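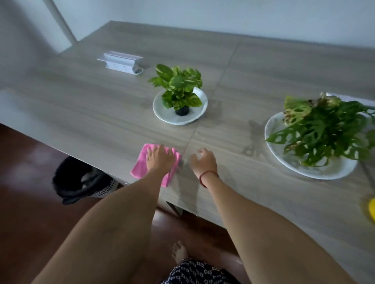 Progress report: Urban Fox Monitoring, Demby district
Submitted to the Zarcombe Fund by Yolandi Baloyi, project lead
November 12, 2022

Period covered: second half of the grant year.

Field work. Trail cameras ran at 5 sites along the Le Roux canal and the rail cutting north of it. The cameras logged 133 fox visits. Most fell between dusk and midnight. Two sites produced nearly all of the daytime records, both of them next to allotments where compost is left uncovered.

One camera at the canal lock failed in September and was replaced from stock. The gap in that series is marked in the data file and has been left out of the site totals.

Den survey. Three dens were confirmed as active. A fourth, under the old Herkeo warehouse, showed no fresh digging and is now listed as disused. Access to the warehouse yard needs written consent from the owner each time, and the next visit has not yet been approved.

Resident contact. Leaflets on feeding and bin storage went to all streets bordering the cutting. Calls to the project line were mostly about noise and damaged lawns. Two callers reported foxes with hair loss. Both reports were passed to the local wildlife clinic, and no animal has been brought in so far.

Budget. Spending is within plan. The battery line is overspent and the travel line underspent; we request approval to move funds between them.

Next period. Cameras stay in place through the winter. Den checks resume before the cubbing season. The visit data will be sorted by site and hour and sent with the final report.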